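ok so a few of you asked why our spoon sorting numbers went off a cliff in October. Thread, because it took four of us to find it and the answer is embarrassing
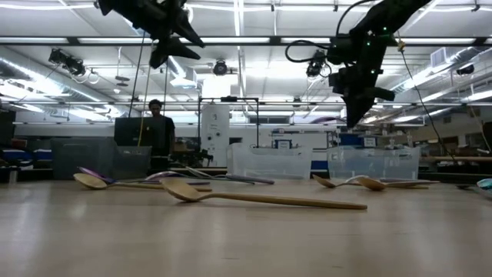 Quick background: two arms, one table, a pile of spoons. Pick a spoon, put it in a bin, repeat until everybody in the lab hates spoons. We'd been running it as the warmup task on the Branirdale project and it was boring in the best way. 1,830 picks logged with hardly a complaint

Then one afternoon the right arm stopped dead over a bin. Protective stop, force limit. Fine, happens, probably nudged the rim. I cleared it and restarted.

It did it again. And again! By the time I gave up and went to get food we'd had 27 stops since lunch, every single one on the right arm, zero on the left

First theory (mine, wrong): the gripper. I was SO sure one of the fingers had worked loose. Took the whole thing off, checked every screw, put it back on, re-zeroed it. Two hours. Stopped on the third pick.

Second theory came from Zhuoran, who thought it was the wooden spoons. They're thicker in the handle than the plastic ones we started with, so maybe the jaws were closing hard and the wrist was reading that as a collision. Good theory! We pulled every wooden spoon and ran only the colored ones. Still stopped.

(we did learn the wooden ones slip more when you grab them near the end of the handle, so not a total waste, see me about grasp points some other time)

Third theory: software. Jiahui rolled the Jumik controller back two versions. No change. Rolled it forward again. No change, and now my saved poses were gone lol

ok here's the part I'm not proud of. At some point in all this I bumped the force threshold up "just to get through the batch." It did get through the batch. It also drove a spoon into the side of a bin hard enough to crack the corner and I heard it from the other end of the room

Nobody was near it, nobody got hurt. But Solomiia runs safety for our floor and she was (correctly) furious with me. That limit exists for hands. If the arm keeps telling you it's hitting something, you don't get to tell it to care less. I knew that. I've given that talk to new students!!

So she locked the threshold, made me write it up, and then sat down with the logs, which I should have done on day one. She lined up all the stops by arm pose. They weren't random. Every one of them came when the wrist was rotated past the same angle, on the way to the far side of the bin

You know what happens past that angle? The cable on the wrist goes tight. That's it. That's the bug. The cable was tugging on the wrist and the force sensor was reporting it faithfully, and I had been calling it a liar for days

When I swapped the mount over the summer I'd re-clipped that cable 18 mm too short. On the old task it never mattered, the wrist never turned that far. Then we moved the bins and suddenly it did

Fix: one clip, new loop, more slack. Remzi stood there and walked the arm through its full range by hand, slowly, at every joint, while I watched the cable and said nothing for once

106 picks since then, no stops on either arm. Threshold is back where it was and needs two people to change it now. I'm for it

Also replacing the cracked bin, Fengying has the order in, please stop asking me if you can have the old one

someone asked what controller version: we're on the current one, the rollback had nothing to do with it. And yes I now take a backup of the poses before I touch anything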